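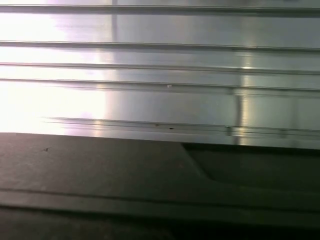 Estrella Cisneros has cleaned metal surfaces in the kitchens of the Landale canteen for 17 years, and she still begins every evening with the same dry cloth. "First dry, then wet, then dry again," she told me when we met there in December. The flat parts are easy for her. The work is in the ridges, which run from side to side across brushed metal, and where the light is strong the surface goes almost white. "In this glare you see nothing," she said. "You must use the fingers."

I asked if she uses a special product. She tried one from Andex for 2 months and stopped, as she did not like the smell. Now it is warm water, a little soap and a soft cloth, always moved along the grain. "If you go across, the metal remembers it," she said.

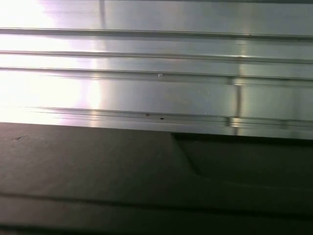 Brushed metal with its ridges and, on the right, a bright vertical seam.

The seams take her the most time. She folds the cloth to a thin edge and pulls it slowly from top to bottom. Her new colleague, who came from the Barajas kitchen, wanted to use a brush. "I said to her, please, try my cloth for one week. After, we can talk about the brush."

They have not yet talked about it.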